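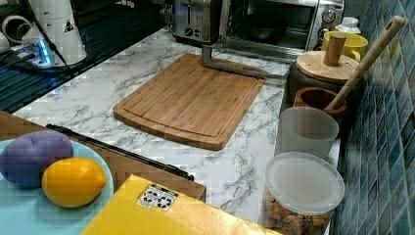

One reader, writing in after last month's piece on kitchen storage, said she had given up on cutting boards altogether because every one she owned had warped at the sink. She is far from the only one. Letters about boards outnumbered letters about everything else in March, and the Clokby home goods store on Skuvach Street says it hears the same complaint at the counter.

The store will hold a free board care evening on 4/8/21, starting at 6:30 p.m. Customers can bring in up to 3 boards, bamboo or hardwood, and have them sanded lightly and oiled while they wait. Plastic boards will not be taken. There is room for 15 people at a time, and sign-up is at the register or by phone.

Bamboo boards will get most of the attention. They are sold in large numbers now and many buyers treat them like plastic, the store said, leaving them to soak or running them through the dishwasher. Staff will show how to wash a board by hand, dry it with a towel and stand it on its long edge so that both faces get air. Boards with a juice groove need a second pass with the towel, as water sits in the channel long after the flat part feels dry.

Oil is the other half of the evening. Clokby recommends food-grade mineral oil, put on with a cloth and left overnight, then wiped off in the morning. A new board should have 4 coats before it is used for meat or fruit. After that, once a month is enough for most homes. Olive oil and other cooking oils are not advised, as they can turn sticky and start to smell.

Where the board is kept also matters. The store suggests a spot on the counter well away from the toaster and the oven, whose heat dries out one side faster than the other. A board that has already bowed can sometimes be pressed flat under books for a few days. One with a crack running through it should be replaced.

Cundico, the housewares distributor that supplies the store, is giving 576 small bottles of oil to be handed out at this event and at later ones in the Kokkonen shopping center. The limit is one bottle per household. Parking behind the store is free after 6 p.m., and the side entrance will be open.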